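Pre-run inspection checklist: simulated arm cell, living room layout
Cell: Lirora 2. Form 39, October issue
Checked by: Tudur Sayce. Second check: Hường Vi

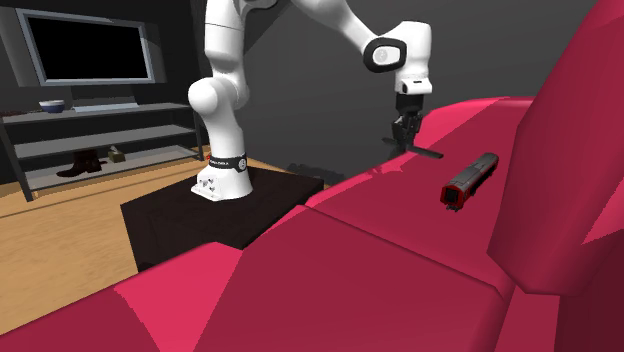

Lirora 2, living room layout. Arm on pedestal, gripper over the sofa backrest, toy train car to its right.

Fill in one line per item. Mark OK, Fail or N/A and add a comment wherever the mark is not OK. The cell must not be released for a batch with an open Fail in sections 1 to 3.

1. Mounting and base

1.1 Base foot sits within the top of the pedestal. OK
Comment: Near the centre by eye. Offset file agrees.

1.2 Base fixed to pedestal in the scene file, no free joint left over from editing. OK

1.3 Pedestal fixed to floor and does not drift over 50 steps with the arm still. OK

1.4 Pedestal and sofa do not overlap. Fail, then OK
Comment: The collision shapes touched at the corner of the pedestal nearest the sofa. Moved the sofa and reran. Hường Vi repeated the check at 14:20 and got no contacts.

2. Arm

2.1 Joint limits loaded from the current arm file. OK

2.2 Start pose clear of walls, television and shelving. OK

2.3 Elbow and wrist clear of the sofa through the full reach test. OK
Comment: Lowest wrist clearance is at step 306. Passes, but look again if the sofa is swapped for a taller one.

2.4 Self-collision turned on. OK

3. Gripper

3.1 Both fingers present and moving together. OK

3.2 Fingers above the backrest at the hover pose, no contact reported. OK

3.3 Anything at the fingers is listed in the contact report. Fail
Comment: Thin flat black bar at the fingers, pointing out to the right and slightly down. Can't tell from the view if it is held or only resting against the grip. The contact report for this pose was not saved. Bijan Hassanpour to rerun with contact logging on and attach the output.

3.4 Grip force limit set as in the setup sheet. OK

4. Objects and room

4.1 Toy train car on top of the backrest and at rest. OK
Comment: Settled before the first arm command. On an earlier seed (2191) it rolled off the back, so friction on the sofa top was raised. Keep the new value.

4.2 Shelf items in place: bowl on the top shelf, boot and tissue box on the bottom. OK

4.3 No unlisted objects on the floor. Open
Comment: Dark shape on the floor behind the backrest, to the right of the pedestal. Too dark to name from this view. Compare with the object list before release.

4.4 Lighting as in the layout sheet. OK
Comment: Arm and sofa top are well lit. The floor close behind the sofa is poor, see 4.3.

5. Records

5.1 Scene file saved under a new version after the change at 1.4. OK

5.2 Reset run three times, same start pose each time. OK

5.3 Previous checklist closed. N/A
Comment: First check since the move from the Flistow layout.

Result: not released. Items 3.3 and 4.3 to be cleared.
Return the form to Golshifteh Arabzadeh with the contact report attached.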